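Big change for us at Stunport: the simulated robot now does the first run of every tidying job, and we watch.

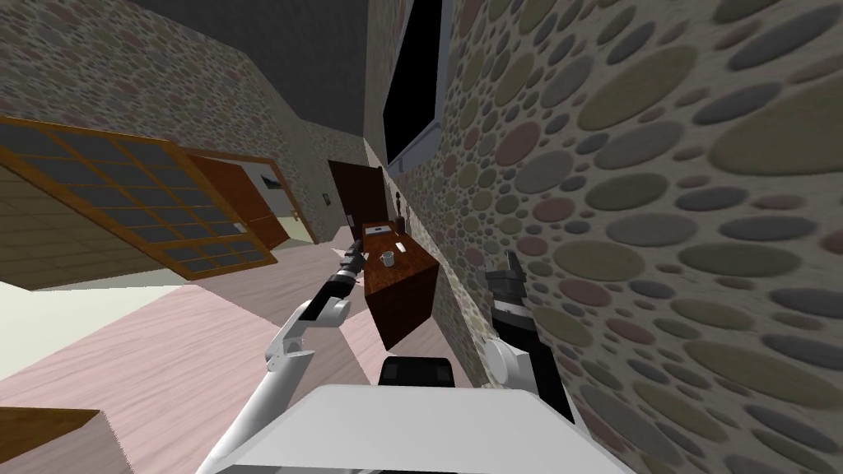
My old job was writing up steps by hand, 88 of them for one hallway. Now I check the arms — one reaching for the cabinet, the other up near the pebbled wall — and flag what looks off.

Two of us share the desk. 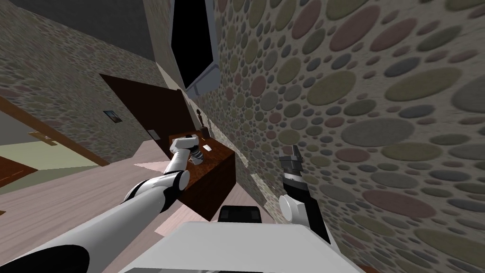
Shu-fen Pan reckons the mornings are calmer but she misses the chatter.

Training runs until October. 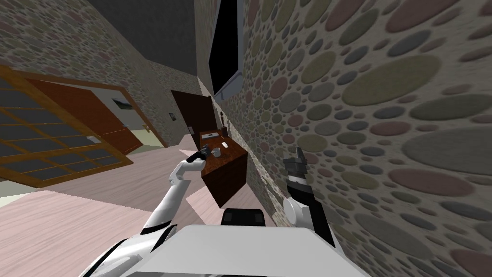

I like my new hours! Still, judging how near a gripper should get to a mug is tiring on the eyes.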